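How robots learn to pick things up
A guide for young readers from the Furstead Centre

A robot needs something to hold with. The part at the end of a robot's arm is often called a gripper, and grippers come in many shapes. At Furstead, our engineers compare them to find out which kind suits which job.

Two fingers or five?
The simplest gripper has two flat fingers that close like a pair of tongs. It is strong and easy to control. A robot hand has a thumb and fingers, much like yours. It can curl around an object - but every joint must be told how to move.

Why is a croissant difficult?
A croissant is curved, light and easily squashed. If the hand presses too hard, it leaves crumbs. If it presses too gently, the croissant slips.

Practising on a computer
Many tests begin in a simulation, a pretend world drawn by a computer. Nothing can break there, and each test can be repeated exactly. Last January, Chiyo Kobori and Tanveer Jadoon ran 2,000 simulated tests with two grippers, the Lorard and the Vulent. They wrote down each result, including every drop.

Try it yourself
You will need a soft bread roll, a basket and a pair of kitchen tongs. Ask an adult before you begin.
1. Lift the roll out of the basket with the tongs.
2. Lift it again, using your thumb and one finger.
3. Lift it with your whole hand. Which way felt safest for the roll?

A simulated kitchen worktop, with two black robot hands and a croissant in a basket

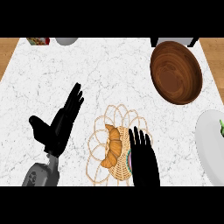
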